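How to Darn a Woollen Sock (and Enjoy Doing It)
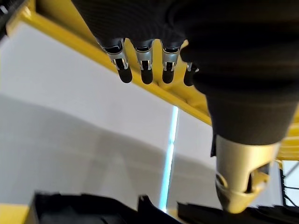 I have been mending socks since I was small enough to sit under my grandmother's table, and I still think there are few nicer ways of spending a wet evening. You need very little to get going, the stitches are nothing to be afraid of, and the sock you save will very likely be one you were fond of, or you wouldn't be reading this. So put the kettle on and pull a chair up to a good lamp, and I'll take you through the plain woven darn, the one I use for heels and toes nine times out of ten.

What you'll need

A darning needle, which is a long one with a big eye and a blunt tip. A pair of small scissors. Something firm and rounded to stretch the sock over: I have a wooden mushroom that came from a church sale in Bedenmont, but I managed for years with a smooth pebble, and an old light bulb will do at a pinch if you're gentle with it. And then your yarn.

Do try to match the yarn to the sock for thickness, even if you don't care a bit about the colour (I rarely do, and I have a grey pair with bright orange heels that gets more compliments than anything else I own). Too thick and you'll feel a lump in your shoe all day. Sock yarn with a little nylon in it wears best. A 100 gram ball will keep a household in darns for years and years, so there's no need to go mad in the shop, though I always do.

Getting ready

Wash the sock first and let it dry properly. Wool closes up a bit in the wash, and you want to be mending the sock at the size it really is. Then slip your mushroom inside so that the hole sits on the top of the curve, and hold the sock snugly underneath. Snugly, mind, and no more than that! If you stretch it hard the darn will go baggy as soon as you let go.

Trim any long whiskers around the edge, but leave the loose loops alone. I know it's tempting to tidy the hole into a neat circle. Please don't, you'll only make it bigger.

The up-and-down threads

Thread your needle with an arm's length of yarn and don't tie a knot, as you'd be standing on it. Start well outside the hole, a finger's width to one side and the same below, where the knitting is still good and strong. Weave a row of small running stitches upwards, picking up half of each knitted stitch as you go. At the top, turn round and come back down right beside the first row, leaving a tiny loop at the turn. That loop looks untidy but it gives the wool room to shrink later on.

Carry on like that, up and down, until you reach the hole. Now just take the yarn straight across the gap and pick up the knitting again on the far side. Catch any loose loops on the way past. Keep going until you're a finger's width beyond the other edge, and you'll have something like the strings of a little harp.

The side-to-side threads

Turn the whole thing a quarter turn and start weaving the other way, over one thread and under the next. On your way back, go under the ones you went over before. Every couple of rows, use the side of the needle to nudge the new threads up against the old ones. The closer they sit, the longer the darn will last, and it's rather satisfying watching the gap close.

If you lose count and go over 2 threads at once, it really doesn't matter. Mine are full of such things. Do put it right if you've done it in the same spot several rows running, or you'll have a thin patch.

Once the hole is filled and you're well into the sound knitting again, run the yarn through a few more stitches, snip it, and take the mushroom out. A bit of steam from the iron through a damp cloth will settle everything nicely.

Looking after it

I wash darned socks inside out on a cool wool wash and dry them flat over the bath. Have a look at the heels now and then by holding them up to the window. When you can see daylight, weave in a few rows straight away, and you'll save yourself a much bigger job come February.

Shared 100 times | 3 comments

Mariann Takács
I used the back of a soup ladle as I had no mushroom and it worked a treat. My corners pull in a bit though, is that the tension?

Reply from the author
Very likely, Mariann. Leave slightly bigger loops at the turns and see if that helps. Love the ladle!

Marianna Czerwiński
My mother did hers on the diagonal and swore it was softer on the heel. I have 5 pairs in the basket waiting, so I might try one each way.

Contact | © Skerkum Mending Pages | Back to top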